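Ticket 277 - Wifi drops in back rooms, Ziscombe building
Status: open, waiting on parts
Opened by: Shiyu Xie
Assigned: Rhun Voyle
Priority: normal, bumped to high 2:15 pm

Shiyu Xie, 8:40 am
Wifi in the back rooms keeps dropping. Laptop says connected, full bars, no internet. Lasts a minute or two then comes back on its own. Three of us have it. Front desk is fine. Happened on calls with Larorcombe twice this morning already, pretty embarassing.

Rhun Voyle, 8:55 am
Thanks. Same network name for all three of you, or is anybody on guest? Also need to know if phones drop at the same time as laptops.

Shiyu Xie, 9:10 am
All on the staff one. Phones drop too. Eliécer's desktop is on a cable and that drops as well, if that helps.

Rhun Voyle, 9:14 am
Helps a lot. If the cabled machine goes too then it isn't the wifi. Looking at the back switch.

Rhun Voyle, 9:50 am
Log so far:
- restarted back access point from the admin page. No change, dropped again at 9:31
- ping from my desk to the back switch, left running. Clean for ten minutes then a long gap, then clean
- ping to the main router over the same stretch, no gap
- so front half good, back half goes away. Link between the two switches or the back switch itself
- switch log shows uplink port going down and up over and over since yesterday evening. Counter on that port says 888 errors. Every other port is zero

Tsutomu Matsuda, 10:05 am
That port came up at 100 last time I looked, should be gigabit. Anyone check what speed it's at now?

Rhun Voyle, 10:12 am
100. So yes, probably a bad pair in the cable or a bad end. Swapped the patch lead on the front side, still 100. Going over there at lunch to do the other end.

Han-gyeol Byun, 10:20 am
Was anything moved back there? We had the painters in during May and the switch got shifted to a different shelf. Cable run might be pinched.

Shiyu Xie, 10:26 am
Didn't know about that. Walls were done, yes.

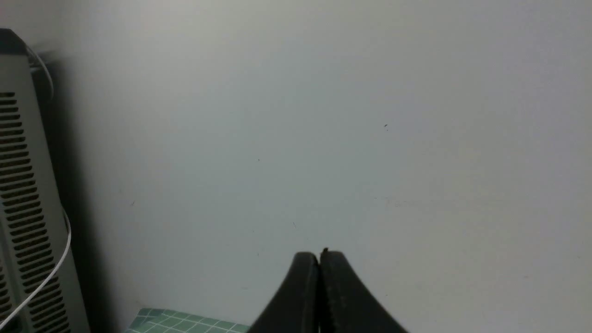
Back room wall, off-white, a few small dark marks. Nothing mounted on this bit.

Rhun Voyle, 1:05 pm
On site. More log:
- patch lead on back side swapped for a new one. Link came up at 100 again
- moved uplink to a spare port on the back switch. Same
- cable tester on the long run: pair 4 open, pair 3 comes and goes when I wiggle the end at the wall jack
- cut the jack off and put a new one on. Pair 3 now good, pair 4 still open
- so there's a break somewhere along the run as well. Can't get at it, it goes up over the ceiling

Rhun Voyle, 1:40 pm
Link has been up since the new jack went on, 100 only. Not fast but it holds. Ran 200 pings from Eliécer's desk, none lost.

Eliécer Ayala, 2:02 pm
Better here. Big files off the Kong share are slow as anything though. Is that going to stay like this?

Rhun Voyle, 2:10 pm
Until the run is replaced, yes. Copy the big stuff overnight if you can.

Tsutomu Matsuda, 2:15 pm
Bumping to high. Don't want to sit on a half dead cable. Rhun please get a price from Trolard for a new run, and ask for two cables while they have the ceiling open.

Rhun Voyle, 2:48 pm
Emailed Trolard, they want the lenght. Han-gyeol do you still have the floor plan from when the switch moved?

Han-gyeol Byun, 3:05 pm
Sent. The old shelf is marked on it, new one isnt. New one is the one by the door.

Rhun Voyle, 3:30 pm
Got it, passed on. Leaving the ping running tonight. Shiyu, if it drops again before the new cable is in, put the time in here and don't restart anything.

Shiyu Xie, 3:34 pm
Will do. No drops since lunch.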